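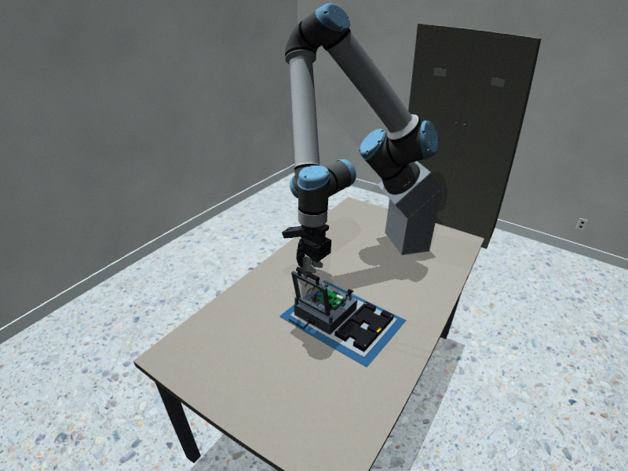 blue mat, beige table. my kind of color scheme lol

ok so I finally did it. I quit buying lunch for a whole month and I have thoughts. thread

Background: I work near the Ondeo building and there are maybe four places to eat within walking distance. One of them is good. That one has a line out the door by 11:45.

So at the end of April I added up what I'd been spending and it came to $351. On LUNCH. One person! I sat in my car in the garage and looked at that number for a while.

May was the experiment. My budget was $65 for the whole month, groceries for lunches only, dinner stuff didn't count (yes I know that's a loophole, my sister already told me)

Week one was great because week one is always great. I made a giant pot of lentil soup with carrots and too much cumin and felt like a completely new person. Bought a fancy thermos from Berkard and everything. No, the thermos isn't in the $65. Leave me alone.

Week two I was so sick of lentils I ate crackers at my desk two days in a row and called it a meal. If you batch cook, freeze half of it right away. Future you doesn't want soup number five.

What saved me was rice bowls. Rice, whatever vegetable is on sale, a fried egg, chili crisp. The egg reheats badly so I switched to boiled and it was fine – a little sad, but fine.

Also pickled onions. Vinegar, sugar, salt, hot water, jar, done. They go on everything and they make leftovers taste like you planned them. I'm on my third jar.

Someone asked about the Olaniyan market on the east side and YES, go. Go after 5 pm when they mark down the greens. I got a bag of collards for 2 dollars that was basically the size of a pillow.

Final total was a bit over, I'm not going to lie to you. I caved once for a burrito and I regret nothing about that burrito.

Still came out close to 300 bucks ahead of April though?? Which is going straight to new tires, very glamorous

Anyway I'm keeping it up for June but with one bought lunch a week built in. Drop your best cold lunch ideas below, it's getting too hot for soup. No tuna please, I share a microwave and a very small room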